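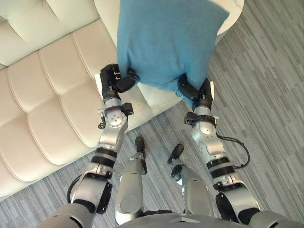
Nasside Forum > Voice and Audio > Offline wake words
Thread: Two wake words on one satellite, second one misses after a timer

tinplate_lid
June, 19:42

Setup first. Nasside server on a small fanless PC, one Goltenia satellite board in the kitchen, Zerouali as the wake word engine, running on the satellite and not streamed to the server. Two wake words loaded, one for the English pipeline and one for the French.

Both work from a cold start. If I set a timer in English and let it ring, the English wake word stops it and carries on working. The French one then goes deaf until I restart the satellite service. Nothing in the server log. The satellite log has this once, at the point the timer is dismissed:

wake: stream reopened, slot 0 ready
wake: slot 1 buffer underrun, holding

After that, slot 1 never appears again. Swapping the order of the models in the config swaps which language goes deaf, so it's not the French model itself.

Config, trimmed:

wake_engine: zerouali
slots: 2
chunk_ms: 20
preroll_ms: 240
refractory_ms: 200
release_on_alert: true

Has anyone got two slots to survive an alert?

ohmward
June, 20:05

What does release_on_alert do on your build? On mine it closes the microphone while the speaker is in use and opens it again afterwards. If the second slot keeps a handle to the old stream it would do exactly what you describe.

tinplate_lid
June, 20:11

Same here. I turned it on because the alert tone was setting off the English wake word.

gravelpit
June, 20:30

Two wake words on a board that size is asking for trouble. Run one wake word and let the speech-to-text stage detect the language. I've done it that way for English and Spanish since last winter with no restarts.

tinplate_lid
June, 20:48

I tried that. Detection is fine on a full sentence and poor on short ones. "Stop", "dix minutes" and so on go to the wrong pipeline often enough to be annoying. With a wake word per language the pipeline is fixed before any speech gets transcribed, and the transcriber only needs to be told one language.

gravelpit
June, 20:56

Then use a larger model for detection. The short phrase problem mostly goes away.

ohmward
June, 21:03

It goes away if you have the hardware for it. On a fanless PC the larger model adds a delay you notice on every single command. I don't think it's a fair swap for a bug in the stream handling.

gravelpit
June, 21:09

Depends how many commands you give. I'd still rather wait a moment than keep two models in step. Each to their own.

mossy_relay
June, 21:37

I had this with Nimley as the front end instead of the stock satellite service, so it isn't specific to yours. The underrun line is the clue. When the stream is reopened each slot waits for its preroll buffer to fill. Slot 0 is served first and takes the chunks. Slot 1 is meant to get a copy but the copy only starts once slot 0 reports ready, and by then the slot 1 timeout has passed. It goes to "holding" and has no path back out of it.

Two things to try, one at a time:

1. Set preroll_ms to 200 so it matches the refractory period. On my board that was enough.
2. If not, set release_on_alert to false and deal with the tone some other way.

tinplate_lid
June, 22:14

Preroll at 200 helped but didn't cure it. Slot 1 came back after the first timer, then hung on the second one. Same underrun line.

With release_on_alert false it survives every timer I've thrown at it this evening. The English wake word does trigger on the tone again, as expected.

ohmward
June, 22:20

Which tone? The default one has a rising sweep at the start that a few of the wake models seem to dislike. Try a plain low tone with a slow fade in.

gravelpit
June, 22:26

Or raise the threshold on slot 0.

mossy_relay
June, 22:31

I'd leave the threshold alone. Raising it to deal with the tone means it also misses real speech from across the room, and then you're chasing a different fault. The Goltenia boards have echo cancellation but it's off unless the playback reference is wired through in the audio config. Look for aec_ref. If it's set to none, the canceller is running with nothing to cancel.

tinplate_lid
June, 22:50

It was set to none. Changed it to playback and restarted. The satellite log now says:

aec: reference attached, delay 328 samples

No false trigger on the default tone in the last few tries. I can also stop a timer in either language while it's ringing, which I couldn't do before at all.

gravelpit
June, 22:58

Is that delay measured or fixed? If it's fixed it will drift when you change the speaker.

mossy_relay
June, 23:04

Measured at service start. If you swap the speaker, restart the service and it measures again. What it won't do is follow a Bluetooth speaker, where the delay moves about while it's playing. Wired only, in my experience.

gravelpit
June, 23:07

Fair enough. Mine is Bluetooth, so that rules it out here.

tinplate_lid
June, 23:15

Wired here. Working config for anyone who finds this by searching for the underrun line:

wake_engine: zerouali
slots: 2
chunk_ms: 20
preroll_ms: 200
refractory_ms: 200
release_on_alert: false
aec_ref: playback

I haven't put preroll back to 240 to see whether it matters with the stream left open. I'll file the "holding" state as a bug against the satellite service, as a slot ought to retry.

ohmward
June, 23:19

Put both log lines in the report, and say that swapping the slot order moves the fault. Otherwise it'll get closed as a bad model.

kettle_bus
June, 07:52

Same fault here with three slots, where slots 1 and 2 both go deaf. The config above fixed slot 1. Slot 2 still hangs, but at startup as well as after an alert, so it might be a separate thing. No underrun line for it either.

mossy_relay
June, 08:10

Start a new thread for that one please, with the full satellite log from boot. Also check the memory on the board before you post, as a third model is a tight fit.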